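Saturday visit to the Zallby computer refurbishing shop

Posted in Outings by Vernon Pelletier

Our group has been trying to get into Zallby for a while, and in October they finally had a Saturday free for us. We met in the parking lot on the Clisham Road side at 9:30. Jocelyn Lavoie had printed directions for everyone, and the only person who got lost was me.

Zallby takes in used office computers, tests them, repairs what can be repaired and sells the rest for parts. The building used to be a carpet warehouse. Tanner Lemieux runs the floor and took us around. He has been there since the move from the old unit in McKinnon, and he answered every question we had, including several that were the same question.

We started at receiving. Machines come in on pallets from schools, insurance offices and one hospital group. Each one gets a number and a sheet. The week before our visit they had taken in 1,201 items, counting monitors, and 679 of those were desktops. Tanner said that was a heavy week. The pallets are stacked three high along the back wall and there is a yellow line you do not cross without a vest. We were given vests.

From there we went through to the benches, where the cases are opened up. This was the part most of us had come for. Sylvie Lévesque used to do data entry and said she had worked in front of these machines for years without seeing the inside of one.

The order of work is the same each time. The cover comes off, the dust is blown out in a separate booth, and the drive is removed before anything else is done. Drives go in their own trays and are signed for. After that they look at the power supply, the memory and the processor. Memory is pulled early and tested in batches, so a board with bare slots is a normal thing to see on the benches. Processors are checked against the sheet, and Tanner told us to keep our fingers well away from the sockets, which are easy to damage and slow to replace.

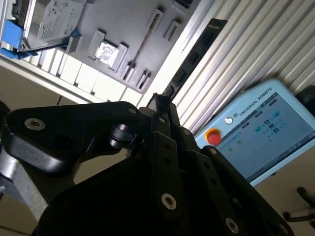
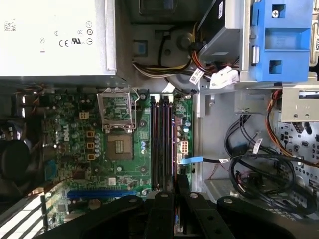
At the benches: a 2.5-inch drive in its gray tray (first picture) and the inside of a Dell desktop with the processor socket open (second picture).

The small drives surprised a few people. Shirley Beaudoin had expected something the size of a paperback, and that is the size of the older ones, which they still get. The 2.5-inch kind comes mostly out of laptops and the slimmer desktops. All of them are wiped, whether they are going to be sold or not. A wipe can take several hours depending on the drive, and the wiping racks run overnight. Any drive that fails goes to the shredder. We asked to see the shredder and were told it only runs on weekdays.

Shirley also asked what happens to the power supplies. They go on a load tester – a metal box with a dial and a very loud fan – and are then sorted by wattage. The ones that fail are sent out for scrap and are not opened on site.

Next was the test room, where rebuilt machines are left running for a day. There were 71 going when we went in and it was noticeably warm. Each has a colored tag for how far along it is. Green means ready to box.

Boxing and shipping is at the far end of the building and does not take long to see. They reuse cartons where they can. Jocelyn was given a sample of the molded paper corners they use, and passed it around on the way home.

Coffee was in the break room at 11:15. There is a small sales counter by the front door with keyboards, cables and a few complete machines. I bought a keyboard. Sylvie bought a desktop for her grandson and Tanner carried it out to her car.

A few practical points for anyone going on their own. Wear closed shoes. The restrooms are before the benches, so use them first. Parking is free but the lot is small, and the overflow is across the road behind Oltby Tile. Groups are limited to twelve. The floor is level the whole way and there are chairs in the break room only.

Our thanks to Tanner and the Saturday crew. The next outing is in December. Please give your name to Jocelyn if you need a ride.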